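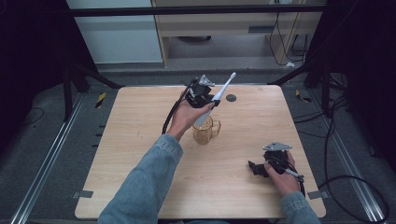

The comment period on Section 4 of the draft practice for hand-held gripper work closes on 18 April 2020, and the editors ask that remaining remarks be sent to this list before then. Section 4 deals with the table, the operator's hands and the cables. Most of the remarks received so far concern cable routing at the wrist. Where an operator holds a gripper in each hand, with a cable running from each, and is lowering something as light as a toothbrush toward a glass mug, a small pull on the cable may be enough to turn the wrist. The draft should say plainly how much free cable is required and where it is to be secured.

On 4.2, Trevor Morin wrote:

> The present wording asks for "adequate slack." Our site at Rirlow cannot audit against the word "adequate." I would propose a free length of 400 mm between the wrist and the first fixed point, measured with the arm at full reach. Margaritis has asked for 500 mm on the grounds that its tables are deeper. Either figure is acceptable to us, provided there is one figure.
>
> I would also ask that 4.3 be extended to glassware. As drafted it covers knives and heated items only. A chipped rim is easily missed between takes.

The editors have considered both points and propose the following text.

**4.2 Cable length.** The free length of cable between the operator's wrist and the first fixed point shall be no less than 500 mm at full reach. Cable beyond the first fixed point shall be kept clear of the operator's feet.

**4.3 Items requiring inspection.** Knives, heated items, and glass or ceramic vessels shall be inspected by the operator before each session and after any drop or hard contact. A damaged item shall be withdrawn and the withdrawal entered in the session log.

**4.4 Table fixing.** The table shall be clamped at no fewer than 2 points. The clamps shall be tested by hand at the start of each session.

Two matters remain open. Zastiro has asked whether sleeves should be required to end at the wrist or be rolled above it. The editors have no firm view – a fitted cuff seems acceptable, a loose one does not – and would welcome wording from sites that already have a rule. Skirkitz has asked that floor marking be moved to Section 6 with the other provisions on walkways. Unless an objection is received, this will be done.

Replies should quote the clause number in the subject line and should address one clause per message. The revised draft will be circulated in June.

Chantal Lévesque
For the editors, Section 4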